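Jurngate Coat Library
Half-Year Progress Report to the Wenberg Fund
Period covered: April to September

1. Where we are

The short version is that the coats are sorted, the folding guide is nearly written, and the shelving has arrived in the wrong depth. The longer version follows, as required by section 4 of the grant agreement, which asks for "a narrative account of activities, including difficulties." We have kept the difficulties to a reasonable length.

For readers new to the file: the Jurngate Coat Library lends winter outerwear to households in the Kong Street and Jirkine neighborhoods. People borrow in the fall and return in the spring, in theory. The Wenberg grant pays for three things this year: cleaning and repair of the existing stock, storage that doesn't involve trash bags, and a printed guide that goes home with every borrowed coat and explains how to fold it, store it and bring it back looking like a coat.

2. Stock

We opened the reporting period with 369 items on the books. A full inventory in May found 295 of them. We would like to say the rest are on loan. Some are. Others were entered twice, once by whoever took them in and again by whoever found them on the rack and thought they looked new. The old spreadsheet had separate columns for "jacket," "coat," "parka" and "warm," and a single item could turn up in any of them depending on the mood of the person typing.

The spreadsheet has been retired. Each item now gets one number, on a cloth tag sewn into the side seam. Iron-on tags were tried first, and they came off in the wash and attached themselves to other things.

Condition of the stock is better than we feared. Zippers are the main trouble, as they are every year, followed by cuffs. Twenty-six items needed a new zipper or a new pull, and all of them have been done. Linings were patched where it made sense. Six coats were past saving and have been cut up for patches, so in a way they are still in circulation.

Down and down-type jackets were washed in June at the laundromat on Kong Street, using the big front loaders and a long, low dry. The budget line for this was drawn up by someone who had never dried a puffer jacket. It was gone by the second Saturday-sized load, and we moved money over from printing to cover it. The revised budget is attached as Annex B.

3. Storage

As reported in our letter over the summer, the shelving was ordered in July to the measurements in our application. Those measurements were correct. The shelves that came were a good hand's width shallower, and the supplier's position was that this was the same shelf under a new name. We have exchanged a number of polite emails. The supplier has agreed to take them back, and the deeper ones are promised before the returns season.

Meanwhile the shallow shelves are up, because the alternative was the floor. Fleece, children's sizes and lighter jackets fit them well. Adult puffers don't, unless folded much smaller than anyone had been folding them, and this pushed the guide to the front of the queue.

The trash bags are gone. We are proud of this and mention it here in case it gets lost under the shelving.

4. The folding guide

Our application described the guide as "a simple illustrated leaflet." It has turned into the most argued-over piece of paper this organization has produced, and that includes the lease.

Everyone who handles coats has a method. One camp folds the sleeves across the front, folds the body in half and stops. Another rolls from the hem and tucks the roll into the hood, which makes a neat bundle until the hood gives up and the coat is found the next morning lying across three others. A third view holds that puffers should never be folded at all and should hang. We agree in principle, and have nine feet of rail.

We tried all of these over the summer on an ordinary bed, on purpose. The early drafts had been tested on the long sorting table at Jurngate, where everything folds beautifully. Borrowers don't have a sorting table. They have a bed, usually with something already on it. A mattress is soft, a puffer jacket is slippery, and the two together undo a good deal of confident instruction. Steps that said "smooth flat" had to be rewritten, as the air simply moved to the other end of the coat and waited.

The method we have settled on goes like this:

Close the zipper all the way. Most of the failures began with an open zipper.
Lay the jacket out and turn the hood down flat.
Bring one sleeve in at a time. Hold it by the cuff.
Press from the hem up toward the collar, slowly, with the forearm.
Fold in half, then in half again if it is going on a shallow shelf.
Put something heavier on top of it, such as corduroy.

The last step came out of the bed tests and is the only one that everybody accepted at once. Heavier jackets stack well and stay where they are put. Anything quilted goes under them or in a drawer.

The page on quilted jackets opens with the coat spread out, before the sleeves come in. It is the page that changed most between drafts.
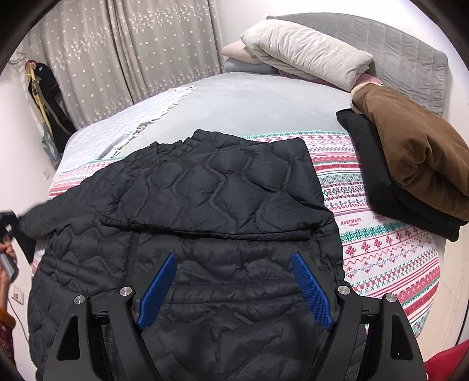
Draft guide, page 4: black puffer laid out on the bed with the hood folded flat. Folded clothes, including a fleece-collared jacket, stacked to the right.

One reader of the draft asked whether the bedspread could be plainer. We considered it. The black quilting shows up well against the white, and the red and teal bands turned out to be handy for keeping a hem straight. It stays.

The text has been checked for plain language and cut by half. "Compress gently to expel trapped air" is now "press the air out." Translations are under way, and the page count is holding at eight, provided no one finds another kind of hood.

5. Lending

The loan desk was closed from May through August for the inventory and reopened in September, on the first cold evening, which was a piece of luck. The line was out the door by six o'clock. The new numbers worked. The new pen did not, and the first page of the loan book is in green crayon. It has been typed up.

Children's sizes go first, as always, and we are already short of the middle ones. Adult extra-large is well stocked, mostly in beige. If the Fund knows of anyone with a surplus of children's coats in any color, including beige, we would be glad to hear about it.

Late returns from last winter are still coming in. We don't charge fines and don't plan to. A reminder card went out in May and brought back a fair number of coats, two umbrellas that were never ours, and a very good scarf.

6. Against the work plan

Inventory and tagging: done.
Cleaning: done, over budget (Annex B).
Repairs: done, slightly under budget, thanks to a box of donated zippers in sizes we could mostly use.
Shelving: delivered, being exchanged.
Folding guide: text final, page layouts in review, printing delayed by one month.
Borrower survey: not started. The questions are written. We had hoped to hand it out with the guide, so it waits for the guide.

7. Requests

We have two. First, approval of the transfer from printing to cleaning shown in Annex B. The print quote came in lower than planned once we gave up on the fold-out poster, so the leaflet itself is not affected.

Second, permission to spend the repair underspend on a second clothes rail. It would take the longest coats off the shelves altogether and quiet the people who think puffers should hang. They have been patient, and they have started leaving hangers on the desk.

8. Next period

From October we will be lending at full stretch, with the desk open two evenings. The deeper shelves go up as soon as they come, which means one long day of moving everything off the shallow ones and back again. The shallow ones will be collected by the supplier, whose van, we are told, has been measured.

Printed guides will be tucked into each coat's inside pocket at the desk. Coats without an inside pocket will get theirs in the sleeve. The survey goes out with them, and first results will be in the spring report.

Annexes: A, inventory list. B, revised budget. C, draft guide, pages 1 to 8.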